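Sanaa Kabbaj
2018-03-21

Thread on office and workroom lighting, mostly for people who have been handed a lumen figure by a supplier and told the matter is settled. I spent most of February with a light meter in the Pututby building and have notes.

Lumens measure what leaves the lamp. Lux measures what lands on a surface, in lumens per square meter. You work on the surface. A quote that lists lumens per fixture and nothing else can't be checked against any task.

First reading at Pututby, center of the main desk row, blinds closed, all fixtures on: 228 lux. Fine for a corridor. Low for reading small print all afternoon, and the people who sit there had been saying so.

There are 26 fixtures on that floor. The original layout put them on an even grid, and then the partitions moved. Several now light the tops of cabinets. The fixture count never changed, so the paperwork still looks right.

Take readings at task height. A meter held at chest level reads high under a downlight, and a meter on the floor reads low. Keep your own body out of the way. A dark coat next to the sensor is enough to change the number.

Also let the lamps warm up. Fluorescent tubes need a while to reach full output, longer in a cold room. My first set of readings at Pututby was taken right after switch-on and I threw it out.

Room surfaces matter more than most quotes admit. Light that hits a dark wall is mostly gone. Light that hits a pale one goes around again. Same fixtures, same power, different result on the desk.

The cost of pale surfaces is contrast. White on white is hard to judge for depth and edges, and overhead light flattens it further. Shadows go faint and spread out.

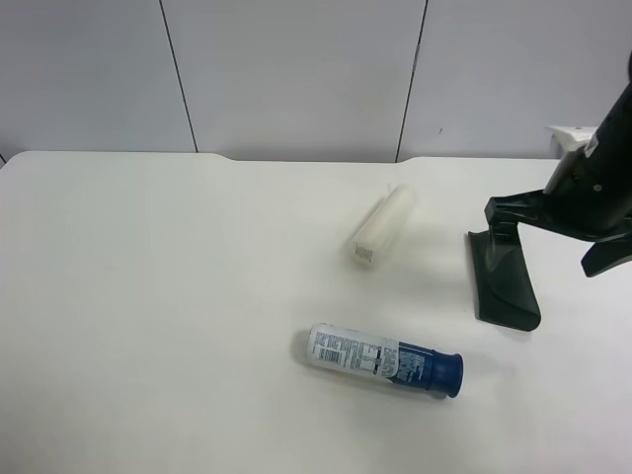 Does a brighter room always mean less eye strain?

Eye strain depends on glare, contrast and flicker as well as brightness, so adding light to a badly laid out room can make it worse.

Glare first. Two kinds. Direct glare is the lamp itself in your field of view. Reflected glare is the lamp's image in something shiny, usually a screen or a coated page. The first is fixed with shielding or by moving the lamp. The second is fixed by changing angles.

Quick test for reflected glare: lay a small flat mirror where the work goes and sit in the normal position. If you can see a lamp in the mirror, a glossy page in that spot will show it too. Move the desk or the lamp until you can't.

Flicker is harder. Cheap LED drivers let ripple from the supply through to the output. Most people don't see it as flicker. Some get headaches. A phone video in slow motion will often show banding if it is bad, but a clean video doesn't prove the driver is good.

Dimming can introduce flicker in a lamp that had none at full output. Test at the level you plan to use. Also test with the dimmer that will be on the wall. The one on the supplier's bench proves very little about yours.

Color temperature gets far too much attention. Warm or cool is largely preference. Mixed is the problem: one warm lamp in a row of cool ones, usually a replacement out of a different box. Write the lamp code on the inside of the cupboard door.

Color rendering gets too little. The usual index averages over a set of muted test colors and leaves out saturated red. Two lamps with the same score can treat red wire, red ink and skin quite differently. If the work involves matching, ask for the red value separately.

Essam Belkadi asked whether to do the small room at Mahrous with ceiling panels or with task lamps. It is 18 square meters with one window. My answer was both: modest panels for the general level, one adjustable lamp per seat. People can fix their own seat. They can't fix the ceiling.

He also priced a sensor package from Zilora. Occupancy sensors work well in stores and restrooms. In a quiet office they turn the lights off on people who are typing. Check the time delay and where the sensor points before paying for anything else.

Maintenance. Output drops with lamp age and with dirt, and dirt is the part you control. Wiping the diffusers in one bay at Pututby raised the reading by up to a fifth. The bay was over the copier, so don't expect the same everywhere.

If you only have time for three readings: the darkest seat, the brightest seat, and the seat of whoever complains. Note the time, the blinds and the lamp state next to each one. A lux figure with no conditions attached can't be repeated.

The spreadsheet template is in the shared folder on Skilleo, under facilities. Column for mounting height is still missing. I'll add it when I redo the stairwells.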